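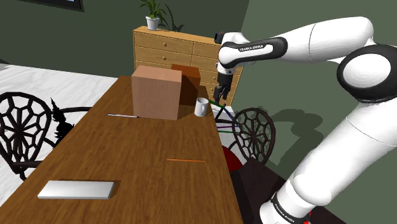

Panya Jitpraphai's rule is that the arm is the cheap part, and that anyone who starts a budget with the arm has started on the wrong page. Most people who have bought one come round to that view, usually in the second year!

Chapter 4: What Will It Really Cost?

Planning for a robot arm is great fun, and this chapter should leave you wanting to draw up a plan of your own. We begin with the jobs. Will the arm pick up mugs, boxes and pencils from a table, or will it do one thing all day long? A box and a pencil ask very different things of a gripper, and you may find yourself paying for two of them.

Simulation comes next, and it is a lovely place to make mistakes. You can lay out a table and chairs on screen, set an arm beside them and find out how far it reaches before a single order goes in. The team at Millance tried 19 layouts this way and bought for the last of them.

Then come the costs that hide: training, spare parts, floor space, insurance, and the hours somebody spends keeping the thing running. In the Parwood plan, which we follow all through the chapter, these took up more lines than the equipment did.

By the end you should be able to

- write a list of tasks that a supplier can price
- tell a one-off cost from a yearly one
- spread a purchase over 10 years and defend your figures

Before you read on: pick a job you know well and write down everything you would need to buy. Keep the list. We return to it in Section 4.2.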